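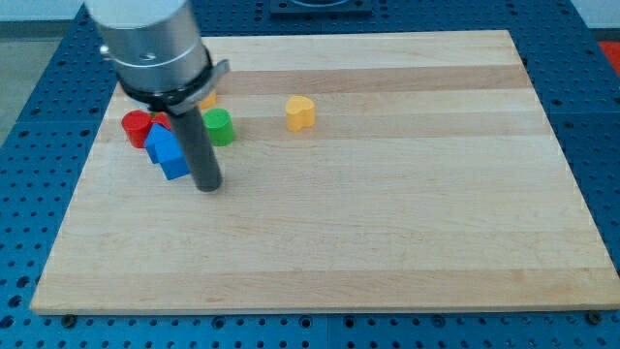 Lirwood Push: data card

Version date: 2022-08-14

Summary
Lirwood Push holds 2000 episodes of one arm pushing small blocks across a maple board with a plain rod. Each episode is paired with a typed instruction such as "move the heart away from the green cylinder." It was collected to check the results reported for Vola, our language-conditioned pushing policy, after we stopped trusting them.

Why we stopped trusting them
The first Vola numbers came from 300 test runs with the same person resetting the board and judging success. When we had 3 people judge the logged runs separately, they disagreed often, mostly on words like "near" and "beside." We have left those runs out of this release.

What it probably can't tell you
Whether the policy understands language. A baseline we call Nel, which ignores the instruction and pushes the closest block toward the middle, does better than it should on short instructions. Please report it next to your own method. Gains that vanish on the long instructions should not be called grounding.

Known problems
The block set is small and many of the shapes are easy to tell apart by color. We have no evidence that anything learned from it carries over to other objects.
The Barville split was collected in May with a different rod, and seven of its episodes have the wrong instruction attached. They are listed in errata.txt and are still in the download.
Success labels are one person's opinion. Treat them that way.

License
CC BY 4.0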